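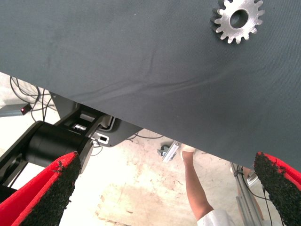
A steel spur gear on dark grey cloth.

Visit report: emergency water supply at Clerkerlow

The site at Clerkerlow holds the equipment that is sent out when a village or small town loses its piped supply. Our group from the Grendance water users' association went there in November to see how the tankers are filled, how the water is checked and what a receiving community has to have ready. Grendance went without mains water twice last summer, and both times the delivery was slower than it should have been. Part of the delay was on our side, as will be clear from the notes on access and storage.

We were received at 9.30 by Fotini Pappas, who manages dispatch, and Ghassan Atallah, who is responsible for water quality. Makis Bakalis joined us for the pump house. Leonidas Kalogeropoulos took the minutes for our side, and I have used them to check the quantities given here.

The source

Clerkerlow draws from a borehole on the slope behind the yard. The water is raised by an electric pump to a covered concrete reservoir, and flows from there by gravity to the filling point. A diesel generator can take over the pump if the power fails. Bakalis runs it under load at regular intervals and writes the result in a book kept on a shelf beside the panel. The last three entries recorded a normal start. One earlier entry recorded a flat battery, with a note that a charger had been fitted the following day.

The borehole level is read by hand with a dip tape. An automatic sensor was installed when the pump was replaced, but it drifted and is now used only as a low-level cut-out. Bakalis prefers the tape. The level falls during heavy pumping and recovers overnight, and this sets the limit on how many tankers can leave in a single day. The limit is not fixed. It is decided each morning from the reading.

Chlorine is added between the pump and the reservoir. The dosing unit is small and sits in a ventilated cupboard with its own drain. Atallah opened it for us and explained the two valves that isolate it. Spare tubing hangs inside the door, as the tubing hardens and splits before any other part fails.

Filling

The filling point is a raised pipe with a flexible drop hose and a hand valve. The driver connects the hose, the yard operator opens the valve, and neither does the other's job. The end of the hose is capped when it is not in use and hangs clear of the ground. Before the first fill of the day the line is run to waste until the chlorine reading at the outlet is the same as that in the reservoir.

Two tankers were in the yard. Both are used only for drinking water. Pappas was firm on this, and said that requests to borrow them for road works or for watering trees are refused every year. A tanker that has carried anything else would have to be cleaned, disinfected and tested before going back into service, and she does not have a spare to cover the gap.

Each load leaves with a sheet giving the time of filling, the chlorine reading, the name of the driver and the place of delivery. The driver takes a second reading on arrival. If it is below the agreed minimum the load is not discharged into drinking water tanks. It may be offered for washing or livestock, and the sheet is marked to say so. Atallah keeps all the sheets in date order and had those for Grendance out on the table when we came in.

Bottled stock

The store next to the office holds bottled water on pallets. This is for the first hours of an interruption and for people who cannot reach a tank. The stock is turned over by date, with the oldest pallets nearest the door. The building is unheated but shaded, and the pallets stand off the floor.

Bottled water is expensive to move for the amount delivered, and Pappas tries to limit it to clinics, care homes and households with infants. She asked us to provide a list of such households in Grendance, kept by one named person and brought up to date twice a year. Last summer no list existed. The bottles were handed out from the back of a van to whoever came, and the pallet was gone before anyone had been to the upper lane.

Community tanks

The part of the visit of most use to us was the hardstanding where the static tanks are kept. These are plastic tanks of 1,000 litres, lent to a community for as long as the supply is off. Each has a lockable lid, a bottom outlet with taps and a steel frame. They are delivered empty and filled in place.

Savvas Mitsotakis-Vlachou, who places the tanks on site, set out what he needs from a community before he arrives:

Level ground that will bear the weight when full. Compacted gravel is acceptable, grass is not.
A position the tanker can reach without reversing along a lane.
Shade for at least the afternoon.
Drainage under the taps, so that spilled water does not stand.
A person with a key to the lid, and a second person who knows where the first one keeps it.

He had visited Grendance in the summer and did not think much of the place we had chosen. The ground beside the chapel slopes, and the tank had to be set on timber. The turning space is too short for the larger tanker, so every load came in the smaller one. He suggested the paved area at the Kourkoulas junction, where there is room to turn and a drain already exists. It is further from the older houses. Kalogeropoulos raised this, and the answer was that a second tank could be put near the chapel if it were filled by hose from the road, over a distance of no more than 300 metres. That would need a booster pump, which Clerkerlow can lend if it is asked for at the time of the first call.

The taps on the tanks are self-closing. An earlier type with a lever was found left open too often, and a whole tank could be lost overnight. The self-closing taps are slow for large containers, and older people find them stiff. Mitsotakis-Vlachou is trying a lighter spring on one tank at Skerberg and will send us the results.

Schools

We asked about the school, which has a roof tank of its own holding 800 litres. It can be filled from the tanker if the hatch is accessible, but the roof tank must have been cleaned within the year and there must be a record of it. Ours has no record. Atallah would not put treated water into it as things stand. He will accept a cleaning carried out by the school's own contractor, followed by a sample sent to him in a sterile bottle. He gave us the bottles and a copy of the instructions.

Toilets use far more water than drinking does, and for these he suggested a separate untreated supply, with the pipework labelled. The school would need to confirm that the two systems are not joined at any point. The drawings we have are old and do not show the extension.

The call-out procedure

A request must come from the municipality or from the registered contact of a water users' association. Calls from residents are noted but do not start a delivery. Our registered contact was still the previous chair, who has moved away, and both calls last summer went through the municipal switchboard. Pappas changed the entry while we were in the office. Kalogeropoulos is now the first contact and I am the second.

The caller is asked for the cause of the interruption if known, the number of households affected, the place where the tank is to stand and the state of the road. A first tanker can normally be on the road in under three hours in working time. At night it depends on the driver on call, and on whether the reservoir was filled at the end of the day.

Points for the association

The following were agreed in the vehicle on the way back and will be put to the next meeting.

Inspect the Kourkoulas junction and ask the municipality for permission to use it.
Draw up the list of priority households and decide who holds it.
Have the school roof tank cleaned and sampled.
Obtain a current drawing of the school pipework, including the extension.
Ask Clerkerlow for a written note on the booster pump, with the hose size and coupling.

The coupling question is still open. The hydrant by the chapel has an older thread, and Bakalis was not certain that his adaptors fit it. He has asked for a measurement across the outlet and a rubbing of the thread on paper, which I will send him this month.

The visit ended at 1.15. Travel costs were shared between those attending, and the receipts are with Kalogeropoulos.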